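3.2 Parts and work surface

Carrier plate and small spur gears, all metal, taken from a Budico reduction stage. Parts laid out on a dark grey cloth over the concrete floor — bench tops were too shiny, teeth hard to make out. Plate has a round hole in the middle.

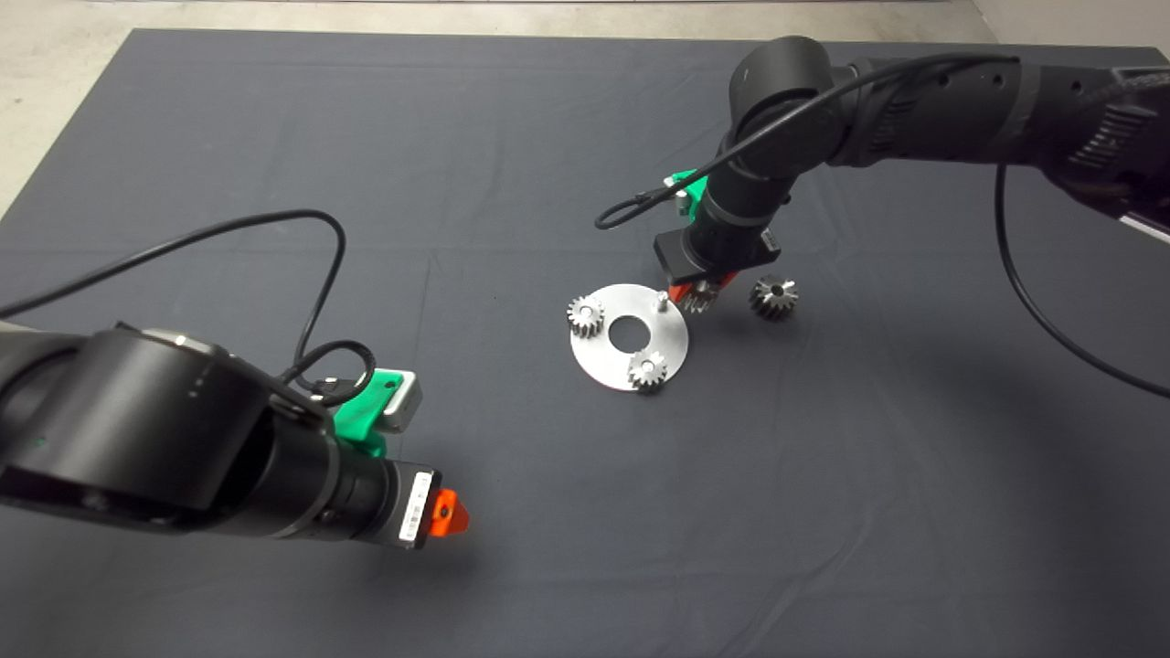 Figure 4. Spur gear held above the cloth, close to the plate.

Creases in the cloth were left in. Frandsen cloth, washed once in October, not ironed. Small gears tend to roll on a bare floor, much less on fabric, so we kept it for the Havmont parts aswell.

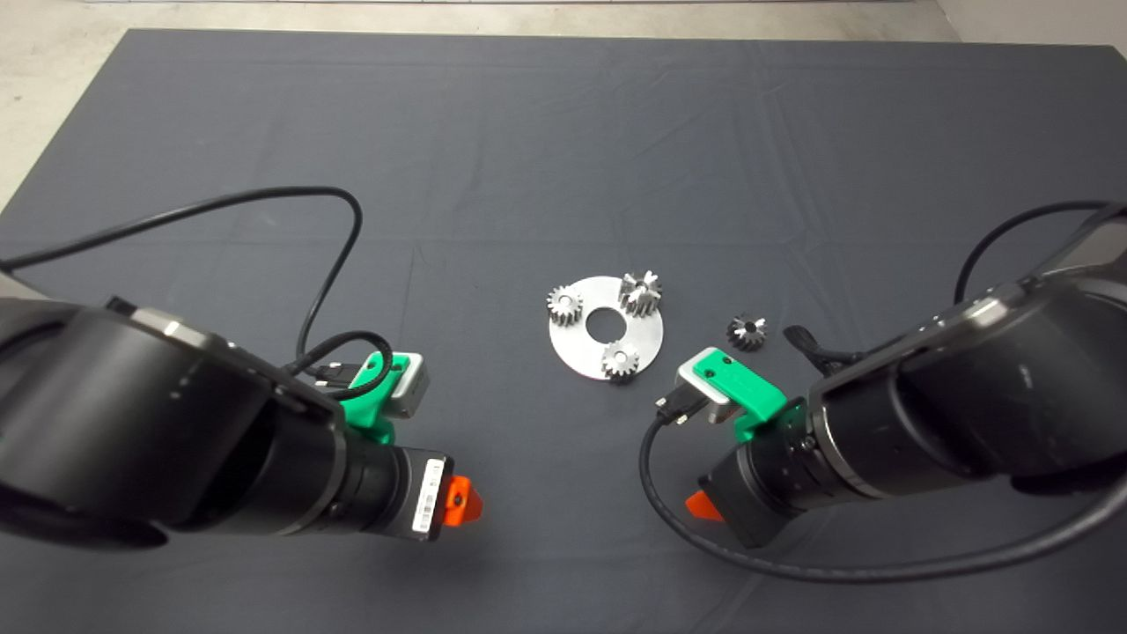 Gear order was not fixed. Spacing judged by eye; play at the pins was 5 to 38 microns, measured seperately (Section 3.4).

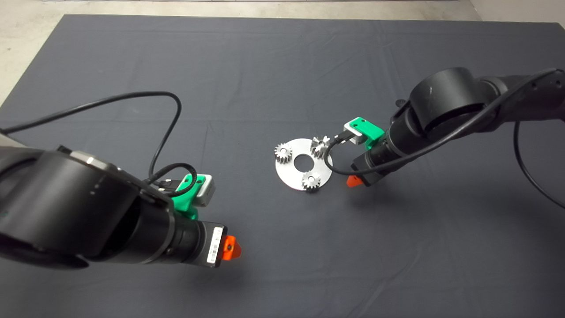
Figure 5. Three spur gears on the plate, set out round the central hole.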